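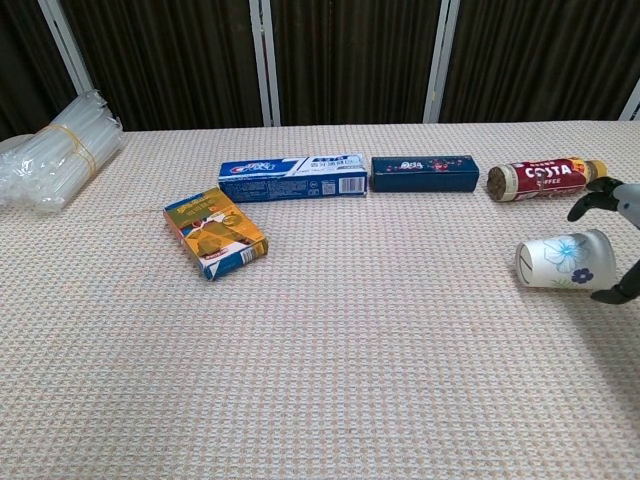
Bundle of clear drinking straws with a rubber band, on a woven tablecloth.

Tukero Household Terms
Data card and README, release 2

Summary

Tukero is a bilingual word list of household and kitchen terms in American English and Persian. It holds 2,000 headwords, each with a short definition, a part of speech, a Persian equivalent, and at least one usage sentence in each language. The list was built for spell checkers, small dictionaries, and classroom glossaries. It is a text resource only. Audio recordings of the Persian side are kept in a separate package, Zarkwood, which has its own README and its own license.

Maintainers

Bijan Pakzad (Persian entries, transliteration)
Nivaldo Godoy (English definitions, build scripts)
Yen-ting Tai (file format, validation)

Contents of the package

terms.tsv: the main table, one headword per row
sentences.tsv: usage sentences, linked to terms.tsv by entry number
variants.tsv: spelling and regional variants
retired.tsv: entries removed from earlier releases
CHANGES.txt: release notes

All files are UTF-8 with Unix line endings. Fields are separated by a single tab. Quotation marks are literal characters and have no special meaning to the parser. Empty fields are left empty; the string NA is not used.

Fields in terms.tsv

id: integer, stable across releases. Numbers of retired entries are not reused.
head_en: English headword, lowercase except for proper nouns.
pos: n, v, adj, or phr.
def_en: English definition, one sentence, no final period.
head_fa: Persian equivalent in Persian script.
translit: Latin transliteration of head_fa. Long vowels carry a macron.
topic: one of the topic codes listed at the top of the file.
status: checked or draft.

Entries marked draft have been read by one editor. Entries marked checked have been read by two, and the second reader did not see the first reader's notes. There are 263 draft entries in this release, most of them in the sewing and hardware topics.

Selection of headwords

Candidates came from three sources: store flyers, appliance manuals, and word lists kept by the editors. A candidate was accepted if it named an object, material, or action found in an ordinary home and had a settled equivalent in spoken Tehran Persian. Brand names were dropped unless they are in common use as plain nouns in either language. Terms for food were limited to staples and to words needed for storage or preparation. Dish names are out of scope.

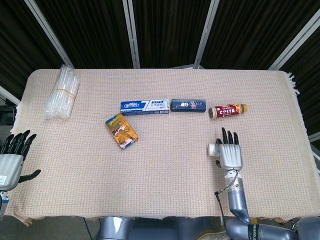

Compound nouns caused the most disagreement during editing. English writes many of them as two words (table runner, bread box), and Persian may use a linked phrase, a single compound, or a loanword. The rule adopted in January is to list the compound as its own headword when its meaning can't be worked out from the parts, and otherwise to place it under the head noun in variants.tsv. Release 1 did not follow this rule. As a result, 211 entries moved between files and 67 were retired.

Half-spaces in Persian compounds are encoded as U+200C. Some spreadsheet programs strip this character on save. Run the validator after any manual edit.

Validation

python check.py terms.tsv

The script reports duplicate ids, unknown topic codes, missing equivalents, and mixed Arabic and Persian forms of kaf and yeh. It exits with a nonzero code on any error. Warnings about sentence length can be ignored.

Known problems

Transliteration of the ezafe is inconsistent in entries written before the style sheet was fixed.
Several verbs in the cleaning topic have an English sentence in the past tense and a Persian sentence in the present.
Regional variants cover Tehran and Isfahan only. Dari and Tajik forms are not included.

License and citation

The tables may be copied and changed with credit. Please cite as: Pakzad, Godoy, and Tai, Tukero Household Terms, release 2, May 23, 2022.

Corrections should give the entry id, the field name, and the proposed text. Send Persian and English corrections in separate messages.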